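We use cookies to remember your settings and count visits. Accept | Manage preferences

1/ Thread on leaf litter breakdown in the Skasier, a small gravel-bed stream with about half its length under alder. Question: does the litter that goes missing from a mesh bag in winter end up in invertebrates, or does it just leave as fine particles?

2/ Setup. 153 coarse-mesh bags (10 mm) and 125 fine-mesh bags (0.5 mm), filled with air-dried alder leaves, staked at riffle heads in four reaches. Bags went in after leaf fall and came out in batches through the winter.

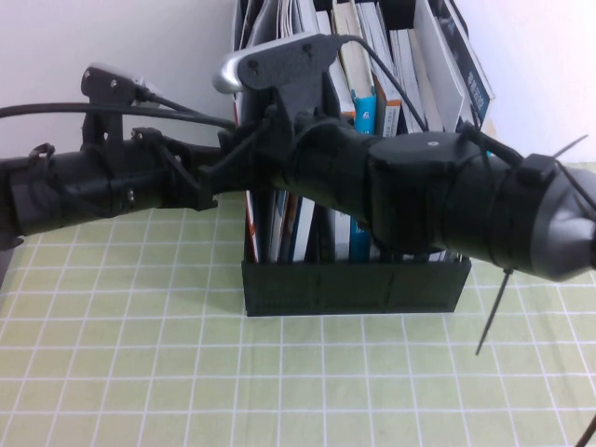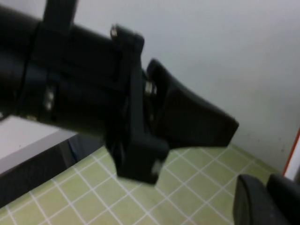 3/ Coarse mesh lets shredders in. Fine mesh keeps most of them out, so loss there is leaching plus microbes. The difference between the two is usually reported as the invertebrate share. That subtraction assumes flow inside both bag types is the same. It isn't.

4/ We put dissolution blocks (plaster, cast in one mold) inside a subset of both. Blocks in fine mesh lost mass more slowly in every reach. So part of the "invertebrate" effect in the coarse bags is abrasion, and it grows with stream velocity. I'd treat any coarse-minus-fine number from a fast riffle as an upper bound.

5/ Temperature. Breakdown rates are given per degree-day, not per day. The Arwood reach gets groundwater and stays several degrees warmer than the others in cold spells. Per day, Arwood looks like the fastest site by a wide margin. Per degree-day it drops to second.

6/ The fastest per degree-day is Zimham, the reach below the old mill weir. It also has the most caddis larvae per gram of remaining leaf. Tempting, but the reach has the coarsest bed too, and four reaches won't separate those two things.

7/ Now diet. We ran stable isotopes (carbon and nitrogen) on 477 animals, pooled by taxon where they were too small to run alone. Stoneflies and amphipods sit close to the conditioned leaf value for carbon. Mayfly grazers sit well away from it, toward biofilm.

8/ The awkward group is blackfly larvae. They filter fine particles, so if shredders upstream are feeding the collectors downstream, the blackflies should carry a leaf signal. At two reaches they do. At the other two they overlap with biofilm and the mixing model returns intervals so wide that I won't quote a midpoint.

9/ Reason for the overlap: biofilm carbon values move with current speed. Slow water gives a thicker boundary layer and less discrimination against the heavy isotope, so slow-water biofilm drifts toward the leaf value or past it. If you sample biofilm from one riffle and use it as the end member for a whole reach, you get a nice clean answer that may be wrong.

10/ We scraped biofilm from riffle, run and pool separately and kept them separate. That costs three times the lab fees. It also widened the diet estimates, which reviewers tend not to enjoy.

11/ Someone asked about the preservative. Animals for isotopes were frozen, never put in ethanol. Ethanol pulls lipids and shifts carbon by an amount that varies with taxon. Animals for counting went into ethanol as usual.

12/ Gut clearance: 24 hours in filtered stream water for anything large enough to handle. Amphipods were held singly - they eat each other otherwise, and then you have a different study.

13/ On replacement bags. Flooding took out one full row at the Mac Mathúna bridge reach. We did not restart the row. Late bags would have had unconditioned leaves next to conditioned ones, and the rates can't be compared. Those bags are listed as lost in the data table.

14/ Remaining mass is reported as ash-free dry mass. At the bridge reach the silt fraction in some fine-mesh bags was large enough that plain dry mass showed the leaves gaining weight. Please ash your samples.

15/ Next step is the same layout in July, with low flow and an open canopy, to see if the grazers and the blackflies separate any better. Fewer bags, 100 in total, and a dissolution block in every one this time.

16/ The raw masses and degree-day sums will go up with the reach descriptions once the logger files are checked. Two loggers disagree by 0.4 degrees in the same pool and I'd like to know which one is off first.

Posted Feb 7, 2021

Contact | Terms | Privacy | Back to top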